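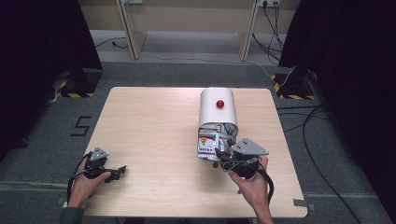

Plimia 2.3 moves to all stations this month
3 min read

The new release of Plimia, our recording and alignment software for the hand-held grippers, goes onto every station in April 2026. Two stations have been running it already. The rest will be updated overnight, and operators don't need to do anything except log in again.

Most of the work went into timing. Each gripper reports its jaw opening and its pose on its own clock, and the head camera has a third. Version 2.2 lined the three up once, at the start of a recording, and then trusted them. On short recordings that was good enough. On long ones the left and right grippers drifted apart, and a two-handed task could end with one hand closing on a part before the video showed it getting there. Arben Hoxha went back through 568 recordings and found drift worth correcting in 103 of them.

Plimia 2.3 checks the clocks again every 300 frames and spreads the correction over the frames in between, so there is no jump in the pose track. If the correction is too large to spread, the recording is split at that point and both pieces are kept. The split shows up in the review list as a gray bar. Please don't join the pieces by hand. The planner reads the bar as a boundary and will refuse a file where it has been removed.

The second change is in how contact is labeled. Until now a grasp was marked from jaw opening alone: jaws stop moving, so something is held. That fails when someone presses the closed jaws against a part, or braces a housing with one gripper and works on it with the other. Anisa Sumampouw added a separate "press" label, which uses the pose track as well as the jaw signal. It is still weak on curved surfaces, where the gripper tends to slide a little, and small round objects still confuse it. Reviewers should expect to fix some of these by hand for now.

Training on the old labels will keep working. The converter writes both formats until the Macedo branch is merged, and after that only the new one. If you have scripts that read the grasp column directly, move them to the event list before the merge.

Known problems:

The replay window loses its zoom setting when you switch between left and right grippers.

Export to Potwood fails if the task name has a slash in it. Rename the task and export again.

Ticket 122, the slow start after a cable is unplugged and put back, is still open. Restarting the recorder clears it.

Send label questions to Anisa and anything about clocks or split files to Arben.

Trultlow Software Group newsletter | Contact the editors | © 2026 Trultlow | Back to top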